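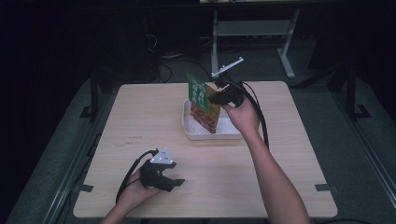 Snack table FAQ

Same questions keep landing in my inbox so putting the answers in one spot. Covers the break room snack table, the trays, what goes in them, who to bug. Last tidied up in June. If something's wrong tell me and I'll fix it when I get a minute.
- Kirsty Yeoman

Where is the snack table?

Second floor break room, Kettle side of the building. If you come up the back stairs, turn left, keep going past the coat hooks. Not the kitchen. The kitchen is for lunches.

When does it get set out?

Trays out by 9 in the morning, second round at 2:30. Everything put away by 5. If you get there at 4:55 and it's half packed up, grab something quick and let whoever's on finish.

Who pays for it?

Comes out of the floor budget. We put in 292 dollars a month. No tip jar, please stop leaving quarters in the trays. Dean Wragg keeps finding them.

How much do we go through?

3,909 packs last year, all kinds. Dean has the spreadsheet if you like that sort of thing. Yes that includes the holiday party. No it doesn't include fruit, fruit is separate.

One kind per tray?

Yes. One kind per tray, don't mix. People with allergies read the tray before they read the pack, and a stray shrimp cracker in with the corn puffs is a real problem for Njål. If you've got one left over and no tray for it, back in the cupboard.

Which trays do we use?

The white plastic ones. Shallow. They stack on the bottom shelf of the Stimby cupboard. The deeper bins are for drinks and please leave them for drinks, packs sink down in there and the ones at the bottom go stale. We found one from two summers ago.

How do I set one out?

Wipe the tray, dry it. Set it flat on the table with room for a hand to get past. Fill from one end and work across. Boxes and bags with the printed side where people can read the flavor. Stop when it's full, don't build a second layer.

Bags won't stand up. What do I do?

Give the bottom a pinch and spread it a little so it makes a foot, then lean it on the short end of the tray. Next one leans on that. The first one is the fussy one, after that they hold each other up. Puffy bags are worse, lay those down flat and overlap them like shingles. Don't poke a hole to let the air out. Someone did this. Soft chips for a week.

And boxes?

Easier. On their side if the tray is low, upright if it's not. Don't drop them in from up high, the baked stuff is all crumbs by the time anybody opens it. Set it down, let go.

Can I put the whole case on the table?

No. Case stays in the cupboard. A case on the table is gone by 10 and then there's nothing for the afternoon people, who then email me.

What goes where on the table?

Tray toward the back, front of the table clear so folks have somewhere to put a mug or a laptop. Napkins on the left if there are napkins. Loose stuff goes in a tray, never straight on the tabletop.

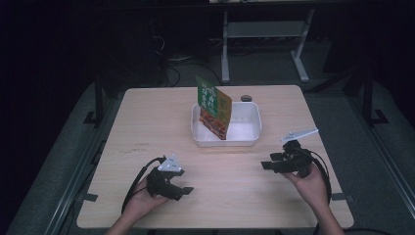
Same goes for phones, keys and badges, by the way, keep them off the back half. Tracey spent an hour looking for her badge and it was under a rice cracker bag.

What table is it?

Nureo, the square one in light wood. We used to have the long Tondska but it wobbled and took up half the room. Rounded corners on this one which is nicer on the hip. Please don't drag it, lift it, two people.

How do I clean it?

Damp cloth, wipe with the grain, then a dry one. No spray with bleach in it. Greasy fingerprints come off with a drop of dish soap. Chili dust does too but you need to go twice. Trays get washed by hand, not in the dishwasher, they come out bendy and then they don't stack.

I'm on the rota. What do I have to do exactly?

Check the cupboard. Fill trays. Wipe table. Top up at 2:30. Put away at 5, write down anything that's nearly gone on the sheet inside the cupboard door. Ten minutes all in, maybe less if the bags behave.

I can't do my turn.

Swap with someone and cross it out on the sheet. Don't just not show up. Ryan Ackroyd will usually cover if you ask him before lunch.

When do you reorder?

When there are 6 packs left of a kind. We order in 100s, mixed, it's the cheapest way. Delivery takes a few days so if you take the last of something and don't write it down we're out till it comes.

Can you get the [whatever] ones?

Maybe. Put it on the request list. If four people sign it we try it once. If it's still sitting there at the end of the month we don't get it again. RIP seaweed twists.

Expired packs?

Past the date = bin, no matter how good it looks. Check the date when you fill the tray, oldest at the front. If the box is dented but sealed it's fine, put it out. Bag with a split seam, bin.

Can I take some home?

One for the ride, sure. Not a tote bag. You know who you are.

Something's nut free, can I trust that?

Read the pack. Every time, even if it's one you've had before, recipes change. The label on the tray says what's meant to be in there and whoever filled it was probably in a rush. If you need a properly separate tray, Njål Sjögren keeps one with a lid on the top shelf with his name on. Ask him first before you put anything in it.

Are open packs ok?

No. Opened it, it's yours. Clip it and keep it at your desk. Half bags on the tray go in the trash at 5, no exceptions, we had ants.

Where do wrappers go?

Foil lined bags in the regular trash. Boxes flattened and into the paper bin, take the inner bag out frist. Don't put empties back in the tray, it looks full and then nobody tops it up.

The tray's empty and it's only noon.

Check the cupboard, top it up yourself if you have a minute. You don't need to be on the rota. Just stick to the same kind that was in there and shut the door after, the catch is loose.

Who do I ask about stuff not on here?

Ordering and money, Dean. Rota and swaps, Tracey Bloxham. Allergies, Njål. Table, trays, cupboard catch, me. I'm in most mornings, afternoons try email.

Will there be a fridge?

Asked. Waiting to here back.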